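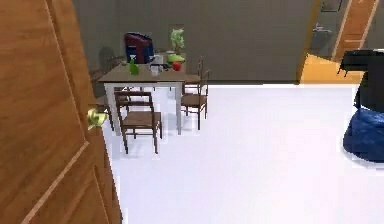 Wilden에서는 그럼 실물 로봇을 언제 살 거냐고, 문 여는 것까지 시뮬레이션으로 다 해놓고 예산은 왜 또 달라는 거냐고 물었다. 메일로 한 번, 통화로 또 한 번. 좋은 질문이라고 생각한다(그때는 좀 울컥했지만!). 그래서 이번 README는 답장 겸 예산 메모 겸 데이터 카드로 쓴다. 읽는 사람이 셋 다 필요할 것 같아서.

holovko-rooms: 가정집 실내 시뮬레이션 에피소드 모음

무엇이 들어 있나

렌더링한 집 안에서 문 열고, 식탁 쪽으로 가고, 물건 집는 작업을 모은 데이터셋이다. 전체 에피소드는 1511개, 그중 품질 검사를 통과한 게 1138개. 방 배치는 88가지를 썼다. 첫머리 그림이 그중 하나인데, 손잡이 달린 나무 문이 화면 앞쪽에 반쯤 열려 있고 그 너머에 의자 네 개 딸린 식탁이 보인다. 식탁 위에는 빨간 사과랑 초록 유리병 같은 게 올라가 있다. 문이 앞을 이만큼 가리는 배치를 나는 꽤 좋아한다. 장비를 고를 때 카메라 높이랑 베이스 폭부터 고민하게 만들어 주니까.

통과 못 한 에피소드도 지우지 않고 rejected 폴더에 그대로 뒀다. 장비 사양을 따질 때는 오히려 그쪽을 더 자주 열어 본다. 팔이 안 닿아서 실패한 건지, 베이스가 문틀에 걸려서 실패한 건지 메타데이터의 fail_reason에 적어 놨다. 다만 초기에 만든 것들은 이 칸이 비어 있다. 채워야지 채워야지 하면서 아직이다.

왜 예산 이야기가 README에 있나

이 데이터를 만든 이유가 애초에 구매 결정이라서 그렇다. 우리 팀은 3월에 이동형 매니퓰레이터 한 대를 들이려고 한다. 후보는 둘이다. Usier 쪽은 베이스가 좁고 팔이 짧고, Coltunow 쪽은 팔이 길고 베이스가 넓다. 카탈로그만 놓고 밤늦게까지 들여다봐도 답이 안 나와서, 두 후보의 치수를 넣은 모델을 같은 집에 넣고 같은 작업을 시켜 보기로 한 거다.

지금까지 느낀 점을 적으면 이렇다. 문 작업은 Usier가 편하다. 문짝을 당기면서 몸을 빼야 하는데 베이스가 좁으니 여유가 생긴다. 식탁 작업은 Coltunow가 낫다. 의자가 앞을 막고 있으면 짧은 팔로는 식탁 안쪽 물건까지 손이 안 간다. 의자를 치우면 되지 않냐고 할 수 있는데, 의자 치우는 동작을 넣는 순간 개발 일정이 확 늘어난다... 그 인건비가 팔 길이 차액보다 비쌀 수도 있어서 둘을 같이 놓고 봐야 한다.

예산표 읽는 법

budget 폴더에 스프레드시트가 하나 있다. 탭은 본체, 주변 장비, 공간, 운영 순서다. 본체 값은 견적서를 받아야 채울 수 있어서 비워 뒀다. 대신 빠뜨리기 쉬운 항목은 미리 줄을 만들어 놨으니 구매 담당자는 꼭 봐 주시길!

그리퍼 여분 손가락. 둥근 손잡이를 잡고 돌리는 작업은 막대형 손잡이보다 까다롭고, 마모도 넉넉하게 잡아야 한다.
배터리 두 벌과 충전 거치대. 한 벌로 시작하면 오후 내내 충전만 기다리게 된다.
비상 정지 버튼은 유선, 무선 둘 다. 무선만 사자는 의견도 있었는데 나는 반대다.
시험용 문 세트. 문틀째 세워 놓고 쓸 물건이라 목공 견적을 따로 받아야 한다.
바닥재. 시뮬레이션 바닥은 매끈하고 평평하지만 진짜 집에는 문턱도 있고 러그도 있다.
운송과 설치, 그리고 첫해 유지보수 계약.
GPU 사용 시간. 재렌더링 한 번에 300시간으로 잡아 뒀다. 방을 더 추가하면 이 줄부터 고쳐야 한다.

문 세트 줄에서 다들 한 번씩 멈칫하던데, 문 없이 로봇부터 사면 본체가 도착하고도 시험할 데가 없다. 발주는 문 세트를 먼저 넣는 쪽으로 부탁드린다. 로봇보다 문이 먼저 와 있으면 치수 재 보고 시뮬레이션 쪽을 맞출 시간도 생긴다.

Wilden 질문에 대한 답

실물 구매는 예정대로 한 대만. 두 대 사서 비교하자는 안은 접었다. 지금 요청하는 예산은 본체 값이 아니고 시험용 문 세트와 재렌더링 비용이다. 이걸 먼저 써서 후보를 하나로 좁히고, 그다음에 본체 발주를 넣으려고 한다. 임대도 알아보는 중인데 임대 조건에 그리퍼 개조 금지가 붙어 있으면 우리한테는 별 쓸모가 없다. 이 부분은 답이 오는 대로 budget 폴더의 메모에 덧붙이겠다.

한계

손잡이 마찰과 경첩 저항은 내가 정한 값이라 실제 문과 다를 수 있다. 조명도 단순하다. 그러니까 이 데이터의 성공률을 그대로 실물 성공률로 옮겨 적어서 결재 문서에 넣지는 말아 주시라, 제발. 두 후보 사이의 상대 비교, 닿는 범위와 통과 폭 검토 정도로만 쓰는 게 맞다고 본다. 사람이나 반려동물이 지나다니는 상황은 넣지 않아서 안전 장비 항목은 이 데이터만 보고 줄이면 안 된다.

폴더 구조

episodes: 통과한 에피소드
rejected: 통과 못 한 에피소드와 fail_reason
rooms: 방 배치 파일
budget: 예산표와 메모
specs: 후보 두 대의 치수 파일. Usier 것은 카탈로그 개정판 기준으로 바꿨고 Coltunow 것은 아직 구판이다.

사용 조건

팀 안에서, 그리고 Wilden과는 자유롭게 써도 된다. 바깥으로 내보낼 때는 specs 폴더를 빼고 보내야 한다. 방 배치를 새로 추가했으면 rooms의 목록 파일에도 한 줄 적어 주시고, 예산표를 고쳤으면 옛 숫자를 지우지 말고 옆 칸에 새로 써 주세요.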